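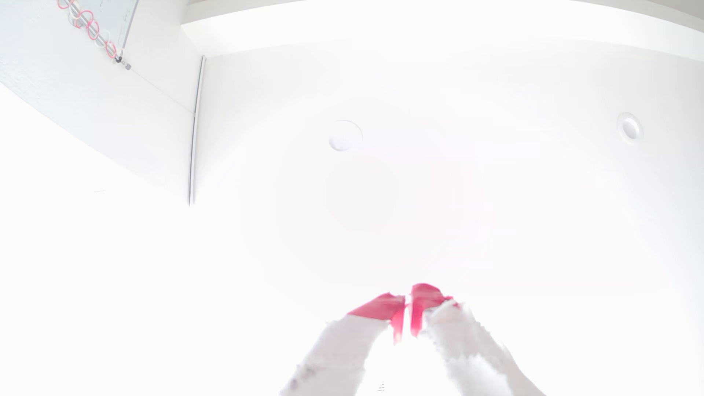
Ukik is a bulletin board program for home computers with a modem. It was written by the programmer Gisela Stüber in the years before the web became common, and it was distributed as shareware by the small firm Fekside. The program allowed one person with one telephone line to run a board where callers could read messages, leave files and play simple games by turns. Its sign was a pair of slanted pink-red tips on a white ground, leaning toward each other with a narrow vertical gap between them, much like the two in the picture at the top. In the text mode of the time the sign was drawn with block characters, and on many monitors the pink came out closer to purple.

Name

The name has no known meaning. In the manual Stüber wrote that she wanted a word which could be typed quickly with the right hand while the left hand was holding the telephone. Users pronounced it in several ways, and the manual gives no advice on this.

History

Stüber began the program as a replacement for Nasano, an older board program which stopped each time a caller hung up without logging off. The first version of Ukik could do little more than recover from this situation and wait for the next call. It was given to friends on floppy disk, and copies of it soon appeared on boards with which she had no contact.

Fekside took over the distribution in October of the following year. The firm sold printed manuals and answered questions by mail, while the development remained with Stüber alone. Version 2 was the first one that asked for a registration. An unregistered copy worked in full, but it limited every call to 45 minutes and showed a reminder to the operator at each start.

The last release corrected errors in the handling of faster modems. After this Stüber stopped the work on the program, and Fekside closed its mail service some time later. The source code was not published.

Features

The message system of Ukik was divided into rooms. A room could be open, closed or hidden, and a hidden room was shown only to callers who typed its name correctly. This function was intended for the private use of the operator. In practice it gave the boards a certain reputation, and guessing the names of hidden rooms became a popular occupation among younger callers. Lists of likely names were passed from board to board as text files, most of them wrong.

Messages could be exchanged between boards during the night, when telephone calls were cheaper. The exchange used a format of its own, and a separate tool called Durrani was needed to connect Ukik with other networks. Durrani was slow, and it was known to send the same message twice if the line was interrupted at the wrong moment.

A message base could hold 800 messages in each room. When the limit was reached, the oldest message was removed without warning. Operators who wished to keep old discussions had to save them by hand.

Error 881

The best known fault of the program was error 881, which appeared when the clock of the computer had been set backward. The program then believed that all callers had already used up their time for the day and refused them, including the operator. The manual recommended to delete the file with the call times and start again. Some operators deleted the user list by mistake, as the two files had similar names. The number was later used as a joke among former callers, who wrote it in place of a greeting.

Reception and later use

Ukik was considered easy to install and difficult to change. Operators liked that it needed little memory and that it could run for weeks without attention. The most frequent complaint concerned the menus, whose order was fixed and could not be adapted to the taste of the board.

Interest in the program returned when emulators made it possible to run it on modern machines. A few boards can be reached over the internet, where the emulated modem still plays its dialing sound unless this is turned off in the settings.

See also

Bulletin board system
Shareware
Door game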